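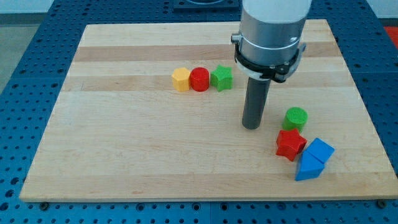
I have been told three times this year that I need to oil my cutting boards every month, and I don't believe it. The first time was a leaflet that came with a board from Brumo. The second was a woman at the kitchen store on Trujillo Street, who put a bottle of their own oil on the counter while she was still talking. The third was a website that wanted my email address before it would tell me how. All three agreed that a board made of strips, pale cream next to slightly darker tan, the kind with fine grain that half the country owns, will split along the joins if you skip a month. I have skipped 30 of them.

My board came from Mullevine, back when Mullevine still had the outlet by the highway. It gets washed with dish soap every night and stood on its edge next to the toaster. It has had oil on it exactly 2 times, both in the first week, because I was new to it and easily scared. It is not split. It's a little gray in one corner, where the water sits, and it has knife marks all over, which I assume is what happens when you use a knife on something.

I'm not saying oil does nothing. Wood dries out, and dry wood moves. I grew up in a house with a wood stove and I've heard a table crack in February, loud enough to wake the dog. What I doubt is the schedule. Who worked out that it was a month? Why not five weeks? The leaflet doesn't say, and the bottle certainly doesn't. The bottle says "apply generously," and I notice that the people who make the stuff are the ones asking me to be generous.

So I read the label. The product is called Dudness Board Conditioner, it costs 20 dollars, and the first ingredient is mineral oil. The second is beeswax. There is no third. The drugstore two blocks over sells plain food-safe mineral oil for a good deal less, in a bigger bottle, over by the antacids. It doesn't smell of oranges, I'll give Dudness that. Theirs doesn't list any oranges either, so I'd like to know where the smell comes from.

Then there are the reviews. The conditioner had 181 of them when I looked, nearly all five stars, and a lot of them were written by people who had owned it for a few days. "My board looks brand new!" Well, your board probably was brand new. I want to hear from somebody who did one half of a board every month and left the other half alone for a few years. I looked for that person for most of an evening and all I found was a man arguing about walnut oil.

What I do now is wait until the wood looks chalky or feels rough when I wipe it down, and so far I haven't thought it needed anything. If it ever does I'll use the drugstore bottle. A friend says I'm being cheap and that I'll be sorry — she may be right, her boards are prettier than mine. She also dries hers with a separate towel. I have asked what the separate towel is for and have not had an answer I could follow.

Next I want to look into the lemon and salt business. I've got a bad feeling about the salt.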